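Posted in: Home > Bathroom > Sorting and storage

How to sort a bathroom cupboard into open bins

Most bathroom cupboards go wrong the same way. Everything is put in lying down, the tall things hide the short things, and you end up buying a second tube of toothpaste or hand cream when there was one at the back all along. The method below takes an evening and needs only a few plastic containers and a clear table.

1. Empty the cupboard

Take everything out and put it on a table you can wipe. Do the whole cupboard in one go. Throw out anything that has split, dried up or gone past its date. Check the caps on the tubes as you go and tighten the loose ones – a slow leak will glue everything to the bottom of the bin.

2. Choose the containers

You want open tops and plain sides. I used a wide one for tubes and a lower tray for boxed things. Mine came from Flindora, but any smooth plastic will do. Measure the shelf first and leave a gap of 15 mm or so at each side, or you will scrape your knuckles every time you pull one out.

Avoid baskets with holes in the bottom for anything that might drip.

3. Stand the tubes up

Put each tube in with its cap down and its crimped end up. The contents settle towards the cap, and you can take hold of the flat end without moving its neighbours.

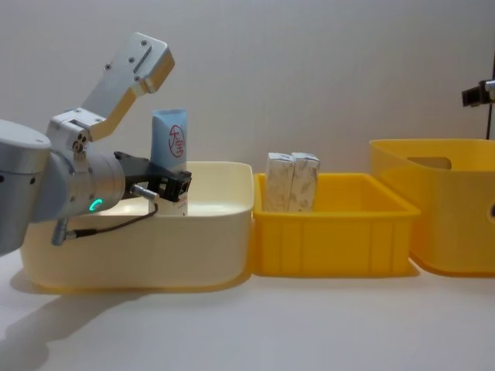

Blue and white tube stored upright in the cream bin.

If a tube has a narrow cap and keeps toppling, put it in a corner or lean it against a heavier one. A strip of card folded into a divider also works. Anything under 200 ml normally stands well enough, while big family sizes may need a bin with higher sides.

4. Keep the cartons separate

Boxed items should have their own container, because cardboard goes soft if it sits next to something that leaks. Soap, plasters and unopened creams can all go in together. Stand the tall cartons at the back and leave the front free for small ones. I keep mine in a shallow yellow tray beside the cream bin, with two narrow patterned cartons upright against the rear wall, and the low sides mean the fronts can be read without lifting anything out. If your boxes are all one height, a single row is easier to keep straight.
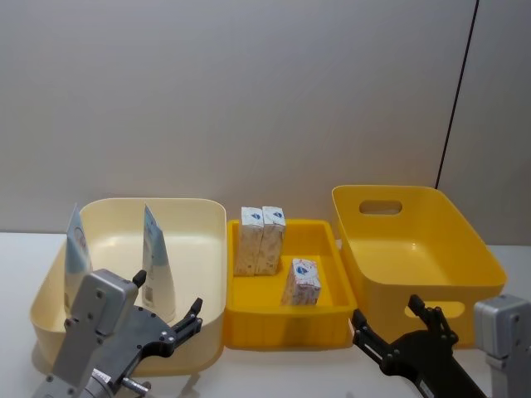

Labels help if more than one person uses the cupboard. Write the contents on masking tape and stick it on the front of the container, where it can be changed later. It also pays to leave some slack in each one. Two tubes in a wide bin like the cream one leave plenty of room for the next to go in upright, and a bin packed tight will be a mess again within 12 weeks.

5. Put everything back

The container you use most goes at the front of the lowest shelf. Spares go higher up. Wipe the shelf and let it dry before anything goes back on it.

When you finish a tube, check the bin for a spare before adding it to the shopping list. Rinse the containers in warm soapy water every couple of months – more often if you keep toothpaste in them.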